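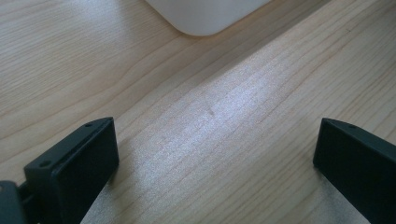 The Good Part Is Before the Grab

A small robotics group at Hollon has been keeping the footage most people throw away, and its robots are reaching better for it

Wednesday, September 25, 2024

Ask Anum Sethi to show you her favorite piece of data and she will skip straight past the part where something gets picked up. She scrubs backward through the clip until the fingers are wide open with nothing between them, and lets it play from there. "Look at how much the hand already knows," she says. The gripper drifts a little, slows, turns a few degrees, and goes on. It's over in about the time it takes to read this sentence, and she could watch it all day.

Sethi works at Hollon, the robotics lab at Trunosberg, and for the past year she and her colleagues have been chasing one idea with a cheerful stubbornness I found hard to resist. When people teach robots by example, they tend to care about the grab. The fingers close, the object moves, the object lands where it should. Everything leading up to that gets trimmed, sped up, or treated as filler. The Hollon group thinks the filler is where a lot of the skill lives, and they now have a method, called Afridi, built around keeping it.

The teaching itself is wonderfully low-key. A person sits or stands at a table with a black gripper in each hand and does a simple job: pick up the little white container with the see-through lid, put it in the white bin, take it out again, move it to the other hand. Each gripper carries a camera that looks out past its own fingers. Later, a robot arm with the same kind of fingers tries to do the job from the same kind of view. No arm has to be in the room while the teaching goes on, so a beginner can be recording useful material within minutes of walking in. (I was. My passes were clumsy and they kept them, with my blessing.)

The trouble starts when the camera has almost nothing to go on. Up close, a tabletop is mostly wood grain and glare. The bin might be a rounded white corner at the top of the view, or it might be missing altogether. A person's hand sails through these moments because the person can see the whole table. The robot, working from the wrist, has to make do with a shiny plank and a hint of white.

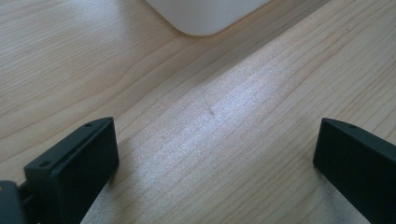 What the hand does when it sees nothing much

Tâm Cao was the one who first went looking for these stretches on purpose. She had 560 recorded demonstrations and a robot that behaved oddly. It would set off well, reach a patch of bare table, and hesitate. Sometimes it dithered in place. Sometimes it closed on air, opened again, and closed on air a second time, which Cao describes as "very polite and completely useless."

Her first guess was bad lighting. Her second was that the robot needed more examples of grabbing. She spent most of April on that second guess, adding grasps, and the dithering barely changed. Then she looked at what the usual cleanup step had been doing. It cut any stretch with no object between the fingers and little motion in view. On pale, evenly grained wood, slow movement can look a lot like no movement, and the cleanup had been snipping out exactly the moments when people eased off and lined themselves up.

Put back, those stretches came to 3258 short clips. Cao sat down with Crescencio Trujillo, who had joined the group from a machine shop and has a good eye for how people move tools, and they went through them together. Trujillo saw a pattern early. People slow down before they turn. They widen their grip before they need to. They swing a bit so that the edge of the bin comes into view, then swing back. It was the sort of thing he used to correct in apprentices, and there it was in clip after clip.

"You glance at where you're going to put it down before you pick it up," he told me, holding an imaginary wrench. "The gripper glances too, if you let it."

Two views, one hunch

Afridi adds a second ingredient, and it's the one I like best. During teaching, there is also a camera up at head height, looking down on the table and both grippers at once.

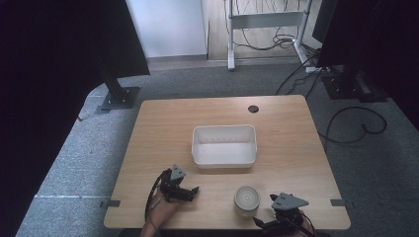

The robot never gets to use that upper view when it works. During training, though, it has to make a guess: from the wrist picture alone, where on the table am I, and which way is the thing I want? The head camera supplies the answer to check against. Over many rounds the wrist view gets surprisingly good at this. A streak of reflected light, the slant of the grain, a soft shadow at the edge of something white, all of it starts to count as a clue.

Adeel Dogar, who built the training code, was a skeptic about this part. He worried the system would memorize one table and fall apart on the next, and he still worries, a bit. So the group moved to a second table at Steston, the sister lab across town, with a darker top and duller light. Performance dropped. After a short session of fresh teaching there, most of it came back. Dogar would like to see that session get shorter, and he has opinions on how, which he drew for me on the back of a parking receipt.

On the home table, the comparison is a happy one. Over 30 tries with the old cleanup, the robot stalled often enough that Cao stopped finding it funny. Over 30 tries with Afridi, it stalled twice. It is also slower, and the team is fine with that. The robot now eases off in the same places people do.

Mogens Hallgrímsson, who leads the group, is careful about what this covers. The objects are small and rigid. The table is flat. Cluttered surfaces are next, and so is cloth, and he expects both to be humbling. But he lights up when he talks about asking other labs to check their own trimmed footage. Plenty of it must be sitting on drives, already paid for, full of open fingers on their way to something.

Sethi has started a folder of the best ones. She has named several of them.

Related
A Softer Touch for Hard Parts
Teaching With Both Hands
Why Shiny Tables Fool Cameras
Letters: More on Robot Kitchens

Home Features Columns Back Issues Subscribe Contact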